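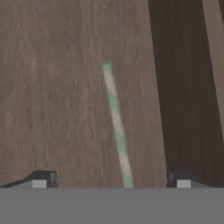 RURKMONT — December 28, 2022

1/ Notes on the carriage dispute between Ranetti Broadcasting and Flostach Cable. The current retransmission agreement lapses at the end of the month. Ranetti gave notice in October.

2/ Two stations are affected. Channel 30 carries the 6 p.m. newscast most homes here watch. The other is a rerun channel on the same transmitter. Ranetti wants one contract for both. Flostach wants to drop the second and keep the first. 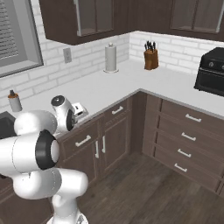

Small white toaster on a white countertop.

3/ The rate is sealed. What can be read is the public notice, which lists 204 cable systems under the agreement. Most are small. The one in Rurkmont is the largest by subscriber count.

4/ The last blackout between these two ran 400 hours. The late newscast was off cable for all of it, and the ratings for that period were published with a footnote. Any year-over-year comparison that skips the footnote is wrong.

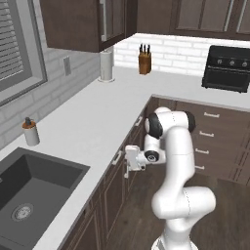

5/ The bundling clause is the real sticking point. It ties renewal of the rerun channel to renewal of the news channel, with one expiration date. Think of an L-shaped countertop like the one in the kitchen here: two runs, one corner. You can't pull out the short run and leave the corner alone. Flostach's proposal needs a second expiration date, and Ranetti's filing doesn't offer one.
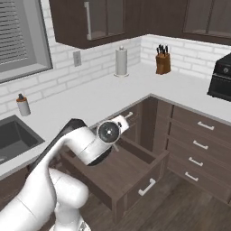 6/ Over the air, nothing changes. An indoor antenna works in most of town. North of the ridge you will want one in the attic — the signal there drops out in heavy rain.

7/ Yuen, the satellite carrier, has its own contract with Ranetti and isn't part of this. Its customers keep both channels.

8/ Correction to an earlier thread: I gave the notice as 1,447 pages with exhibits. It is 1477. The page references I quoted were right.

9/ If an extension is filed I'll post the docket entry under this one. Short extensions have usually gone up late in the evening, after the newscast.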